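Towel Folding on a Student Budget: Our Purchasing Report

Part 3: What we bought and what we'd buy next time

So I ended up being the budget person, mostly because I was the only one who opened the spreadsheet before our first meeting. There were four of us on the team and we had one semester to get an arm to pick up and fold small cloths. Our advisor, Gaspard Chauvin, told us to write the shopping list before we wrote any code. I thought that was backwards. It wasn't!

My first list had nine items on it. The arm was already in the lab, so most of the list was the stuff around it: fingers, a wrist camera, cables, a table cover, and a pile of cloths to practice on. I got quotes from Clustatia and Le Goff for the fingers and from Endon for the camera. Le Goff was cheaper per pair, but shipping was a killer on small orders (lesson learned, ask for the shipping price first). We went with Clustatia and ordered four pairs so we'd have spares all the way to July.

The camera I got a little wrong. I compared prices and resolution and never once looked at how close or far it focuses. With the camera on the wrist you get fingers and cloth in the same shot, at very different distances, and the one you care about can come out soft.

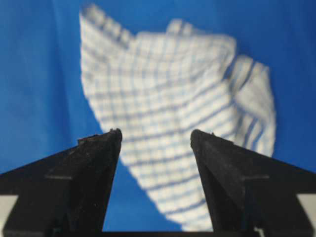 If I were doing the list over, I'd put focus range in its own column, right next to price. I'd also add a line for wear parts. Fingertips get scuffed and you can't keep borrowing from next month's money to replace them, which is pretty much what I did.

Cloths were the fun part. We bought seven kinds, and I'd happily spend more there, because patterns and thickness matter way more than I expected. Checks are great for seeing where a fold goes.

Still on the wish list: a second camera mounted over the table, and a proper storage case from Tredau for the spare fingers, which currently live in my pencil box.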